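Workbench notebook, Dillport Household Laboratory
04/08/2024. Entry by M. Boros. Cup drainage and drying, bench layout.

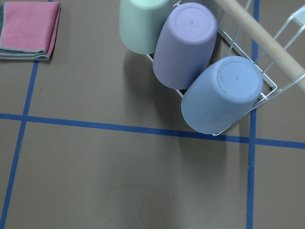 Rack with cups inverted, folded towel at the upper left, blue tape on the bench top.

Purpose of entry: to record the bench arrangement for the drying comparison and the points left open after discussion with Firouzeh Naseri.

The tape grid is to remain in position until the Carretero series is closed. The rack stays above the horizontal strip. The section below it is reserved for weighing and should not be used for storage between runs. Any strip that lifts is to be replaced along the same line and the replacement noted in this book.

Cups are placed upside down on the rack, bases upward. Those that lean should be left leaning, as straightening them changes the gap at the rim and with it the drainage. The towel is kept folded, pink side up, and is changed at the start of each day. Hand drying is carried out only after the final rack weighing.

Reference weight of the towel, dry, from the Ernton balance: 53 g. Rack without cups: 376 g. The rack figure differs from the one entered last October, which was taken before the present rack was issued. The older figure should be struck out on the summary sheet.

Open points. F. Naseri requests that the rinse temperature be logged for every run, including repeats. The Grusero detergent has not yet been diluted to the new ratio, and results obtained with the former ratio are to be kept on a separate page. Room humidity readings for the first run are missing.

Next: repeat run 3 with the towel refolded to the same size.

M.B.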